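This site uses cookies to remember your comment name and to count visits. By continuing to read you accept this. [OK] [Settings]

Sixteen Seats and a Bowl of Beans

7 Apr 2024

I have been trying to get a seat at Coma since November, and last week I finally got one, and I have been talking about it to everybody who will stand still. Coma has 16 seats, one long counter, and no sign that I could find from the street (I walked past it twice in the rain). You eat what Teodoro Layug is cooking that night. I love that! I am terrible with menus, I always want the other person's plate.

Layug grew up in Hudton, over his aunt's bakery, and he was supposed to be a surveyor. He did two years of it, too. Then he took a summer job washing pots at Sebastian, the old fish place by the ferry, and the cook there, Crisanto Catacutan, put him on the grill one night when somebody went home sick. He stayed nine years. You can taste Sebastian all over his food if you ever ate there: the burnt lemon, the way he salts things early, the total lack of fear when it comes to smoke.

We started with radishes and a cold clam broth so clean and briny that my friend Renu put down her phone, and Renu was in the middle of selling a car. Then bread, dark and a little sour, with a butter that had toasted barley in it. I asked for more of the butter and they brought more of the butter. I could stop the post right there and you'd have a good idea of how the night went.
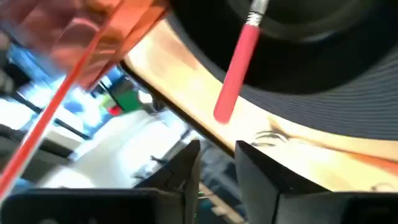 Orange and black, up close.

But the beans! I have to tell you about the beans. They are white ones, cooked very slowly in a clay pot with onion and a piece of smoked mackerel skin, then finished with vinegar and a spoon of green oil. It's a bowl of beans in the middle of a fancy dinner and it was the best thing I ate all night, maybe all year. Layug learned them from his aunt, who made them for the bakery staff at four in the morning, except hers had bacon. He told us this while wiping down the counter in front of us, and then he went off to shout happily at somebody about a duck.

The duck, by the way, was great. Crisp skin, sour cherries, a heap of bitter greens on the side with a dressing that woke me right up again. Renu thought it needed more salt and I thought she was wrong, and we argued about it all the way through to dessert, a rice pudding with bay leaf and a crackly sugar top. I'm usually a skip-dessert person. I scraped the bowl.

I went home and tried the beans, of course. First batch: mush. Second batch: much better, after I turned the burner down as low as it goes and left the lid slightly open. I used smoked trout because that's what the store had, and it worked fine. If you want to try, soak them overnight, keep the water just barely moving, and add the vinegar at the very end. I put in a little too much and ate the whole pot anyway.

Seats open on the first of the month at noon and they go fast. Put your name on the waiting list too. Mine came from a cancellation, with 2 hours' notice, and I have never put on a clean shirt so quickly. Next up for me is Brarilwood, where I hear there's a woman making dumplings in the back of a hardware store. If you know the street, please write to me!

3 comments

Wafula Mfaume
Ate at Sebastian the week it closed and I still think about that grilled squid. Does he do squid at Coma?

Alfredo Macapagal
Made the beans with smoked trout last night. Mine took nearly four hours but wow. My kids asked for seconds, and they don't eat beans.

Renu Rajput
It needed salt.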